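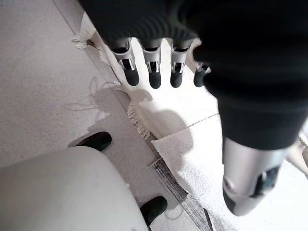
Do fringed towels ever survive the wash?
Na-rae Seok
The ends on my white terry towels turn into knots after every load. A store clerk swore a mesh bag fixes it. I have my doubts. Has anyone really tried one?

In-ho Bae
Used one for 8 washes. Slightly fewer knots, maybe. I wouldn't pay extra for it. Shaking the towel out and combing the threads with my fingers did more.

Junaid Arain
just cut the fringe off

Mi-kyung Tak
Don't cut it until you know there's a hem behind it. Mine had none and the loops started pulling out by February.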